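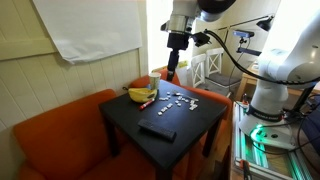
When is the hard rubbish pickup this year?

Last week of June, same as before, but you have to book a spot first. Bookings go through Traker again, or put a slip under the door of unit 5 if you don't do apps.

OK quick rundown, writing this between other things so forgive the mess. Last year the building put out 843 kilos of stuff. We know because the contractor sent a bill with the weight on it and we were over the limit. Extra fee came out of the garden money, so no new hose and no mulch. Would like mulch this year please.

33 households booked last time and quite a few more just dumped. The dumping is what got us. If it's on the nature strip on the morning and it isn't on the list, the truck leaves it, and then council leaves a sticker on it, and then it sits in the rain for a fortnight. The blue recliner, some of you will remember.

What they take: furniture, mattresses (one per flat), bikes, prams, small whitegoods with the doors off, rugs if rolled and tied. Timber up to a metre and a half.

What they don't: paint, gas bottles, tyres, car batteries, any glass bigger than a picture frame, bricks, soil, food. Loubna Belhaj has a box in the laundry for household batteries and old phones, she drives it to the depot herself every couple of months. No car batteries in the box. Somebody put one in there in March and it leaked on the shelf.

TVs and printers are a separate e-waste run, date not confirmed yet. Hang on to them for now. Not in the bin room, the bin room is full.

Where to put it: left side of the driveway, past the letterboxes, from 6 pm the night before. Not on the right, that's where the truck from Nimetti turns in for the bakery and he can't see over anything taller than a chair. Keep the footpath clear enough for a pram, Warrick Sutcliffe has offered to go up and down with a torch and shift things so be nice to him.

Before you chuck it though – swap night. We did this in a hurry last year and it went pretty well, so doing it again with a bit more notice. Common room, 7 til 9, the evening before things start going out on the strip. Bring anything that still works or still stands up. Side tables, lamps, kids gear, saucepans, books, board games as long as most of the peices are there. Write your unit number on a bit of masking tape and stick it underneath. If it's not gone by 9 you take it home again or it goes on your booking.

Please wipe things down first. A damp cloth is plenty. Last year I took home a bookcase with half a packet of rice in it.

Big things that won't fit in the lift, don't lug them down for swap night, just put a note on the board with the measurements and your unit. Asmaa Ait Ali got rid of a whole wardrobe that way and the people on level two came up and took it apart themselves. She still has two of the shelves if anyone wants shelves.

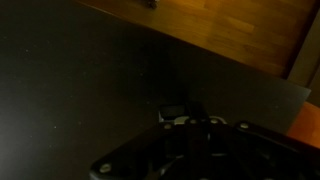
Trolley and tools

We have one trolley, it lives behind the stairs, the left wheel pulls. Sign it out on the clipboard and bring it back the same hour. Zachary Gosselin has a proper one with straps he'll lend for fridges but ask him the day before, he's on earlies and asleep by 8.

Allen keys, screwdrivers and a rubber mallet are in the red tin in the laundry. Most flat pack comes apart with the 5 mm key, which is the one that goes missing. If you have it, no questions, just put it back.

Screws in a sandwich bag, taped to the biggest bit. If you're giving the thing away the next person will need them.

Lift padding goes up at 4 on swap day and comes down the next afternoon. Don't hold the door open with a chair, it throws a fault and the call-out costs more than the chair.
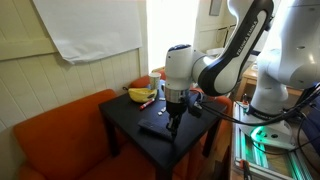 Black side table and orange couch.

Bookings close when we hit 34, that's the most the contractor will put on one run from us. After that it's a waitlist. Ismail Hegazy is doing the list and will confirm by text, so put your mobile number on the slip and write it so he can read it. If you haven't heard back in a week knock on his door, unit 12, after tea.

Tea and biscuits at swap night, bring your own mug.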